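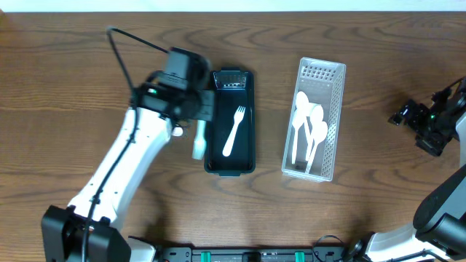 Wooden tabletop with a wavy grain, in a warm medium brown.

Wood grain is the pattern you find on a cut board, and it comes from the way the tree grew year after year. Boards sawn flat across the rings tend to show wide waves and arches, which many people love in a kitchen table, while quartersawn boards have straighter, quieter lines. In the old workshops of Jelesby, joiners would happily spend a whole morning turning boards over to find the prettiest side (and who could blame them!).

Related articles
Quartersawing
Table (furniture)
Jelesby joinery

We use cookies to remember your settings. Accept
Last edited August 11, 2021. Contact | Back to top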